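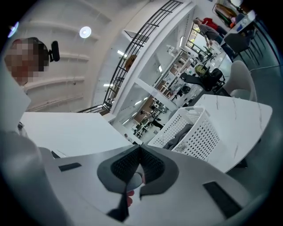
## September, open day at the Sumgate building

Notes from today, typed up before I forget. Visitors came in two batches, morning and after lunch, 46 people on the sign-in sheet. Most were from Lostham, a few from Bassi who had asked about the grippers back in spring.

Setup: hand-held gripper at the tables by the stairs, white plastic basket with a dark gray cloth in it on the marble-pattern table. The other white table kept for people to put their coats and cups on, which they did. Talk from me, 10 minutes, then hands-on.

What we showed

- Opening and closing the fingers by hand, with nothing in them. People want to squeeze it first, so let them.
- Picking a cloth out of the basket and laying it on the tabletop.
- Folding once, then once again. Second fold is where most visitors lost a corner.
- Putting it back in the basket.

Things to fix

1. Trigger on unit 7 sticks when held at an angle. It did this at Gosberg too. Take it apart this week, check the spring before ordering anything.
2. The padding on the fingers picks up lint. Wipe between groups. I did it at lunch only and the grip was noticeably worse by the end of the first batch.
3. Head camera strap needs a smaller setting. Two visitors held it on with one hand, so those takes are no use.
4. The basket slides on the marble-pattern table when somebody reaches in from the side. Rubber mat under it next time.

Questions that came up

How many demonstrations before a robot can do the fold alone? I said we have 2000 for this task and are still adding, and that it depends a lot on the cloth. Towels are easy, T-shirts are slow. Somebody from Bassi asked if the fingers can be swapped for narrower ones. Yes, four screws, but the calibration has to be run again after. I should have had a narrow pair out to show.

One visitor wanted to know if left-handed people get worse results. I don't know. We don't log handedness. Worth adding a field to the session form.

Noise carries from the work area under the stairs, and I had to repeat myself for people at the back. Next time stand with my back to the stairs and keep groups smaller.

Left to do: charge the units, copy the takes off the cards, delete anything a visitor asked us not to keep (list is in the blue folder). Send the finger drawings to Bassi.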